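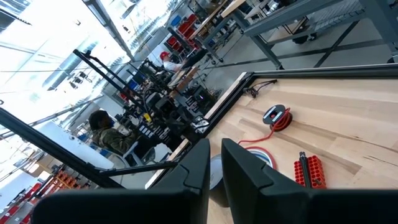
Bench and Hand Tool Check
Inura workshop, Trosotley site
Date: Dec 2, 2022
Sheet 164

1. Bench top surface
OK. Wood fine, no splinters. Wiped down. One old glue spot, leave it.

2. Bench frame and rail
OK. Black metal rail checked by hand all along, no sharp edges. Bolts tight except 2 at the far end, nipped up.

3. Loose cords on work surface
COMMENT. Red cord off the small black reel is trailing across the wood. Wind it in when not in use, same note as September. Short black cable up by the rail, coiled, fine, but needs a home. Cable drawer pls.

4. Extension leads and outlets
OK. 4 leads tested, tags in date. No daisy chaining this time, good.

5. Tape
COMMENT. Rolls left out on the bench. Put them back on the peg after the job, they roll off and then someone steps on them. Start of roll folded over, please, wasting a lot picking at it.

6. Hand tools
PART. Red plastic holder is the right place for drivers, keep using it. Tool goes back in straight after use. Full count against the Araújo list not done, ran out of time. Do next visit.

7. Cutting tools
OK. Blades retracted, sharps tin less than half full. Spare blades in the Movville cabinet, locked.

8. Seating and walkways
OK. Push chairs in when you leave. Main walkway clear wall to wall when I walked it, one bag moved to the hooks.

9. Fire extinguisher
OK. Pin and seal in place, guage in green. Sign above it is peeling, reprint.

10. First aid box
FAIL. Out of small bandages, eye wash past date. Order both today. Rest of box fine.

11. Lighting
OK. One tube flickering by the door, reported.

12. Trash and scrap
OK. Bin emptied. Cord offcuts go in the scrap box, not the floor.

Actions
Eye wash and bandages: urgent
Cord on reel wound in: same day
Tape back on peg: same day
Tool count: next visit
Door light: within 5 days
Extinguisher sign: whenever the printer is workign

Result: pass with comments. Recheck items 3, 5, 6 and 10.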